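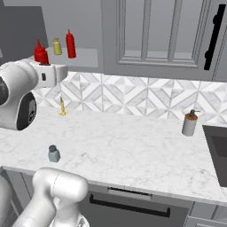 Cemero, the small contemporary company that has spent two seasons telling us it is rethinking how dance gets paid for, will open its fall program in October with a 44-minute piece called *Toft*. The work is by Gil-soo Seok, who also runs the company, picks the music and, according to the press packet, "dissolves the idea of the choreographer." His name is on the poster in letters bigger than the title.

The piece is for 12 dancers, the largest cast Cemero has hired. It plays at the Sota, the former furniture showroom that was turned into a theater last year and still has pillars in places where you would like to see feet. Anyone who sat house left for the spring program will remember staring at painted concrete through most of a duet. The theater says the seating has been "reconsidered." It did not say whether any seats have moved.

## What the company is promising

Seok describes *Toft* as a dance without a front. The audience will sit on all four sides, the dancers will enter from the aisles, and the score, a mix of field recordings and live cello, will be played from a different corner each night. Audience members are invited to change seats at a signal partway through.

Plenty of choreographers have tried this, and some of them have made it work. It asks for dancers who are interesting from behind and a lighting designer with a lot of patience. Cemero has the first. The lighting credit was still blank when the program went out.

"People are tired of being told where to look," Seok said after an open rehearsal. Maybe so. The 20-odd minutes shown that afternoon were at their best when everyone was looking at the same thing, a long, slow traveling section for the women that kept folding back on itself and never quite repeated. The group running that followed could have come from any number of dances, including Seok's last one.

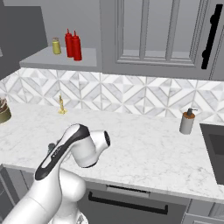 ## Tickets and the money question

The Sota can hold 400 people in its usual setup. Cemero would not say how many it can hold in the round, or how that squares with its pledge to keep prices where they were in the spring. Part of the gap is being covered by Flemora, a new arts fund that has asked for a post-show talk after every performance. Ticket holders are free to skip it, and on past form a good many will.

There is a second work on the bill, a solo from the company's first season that runs before intermission. It gets one line in the announcement. It was also the strongest thing Cemero put on that year, plainly lit and danced straight out to the house, and it would be a shame if it were bent to fit the new seating plan. The company says that has yet to be decided.

Doors open at 7 p.m. Latecomers will be held in the lobby until the seat change, so they will miss the solo and a fair piece of *Toft* as well.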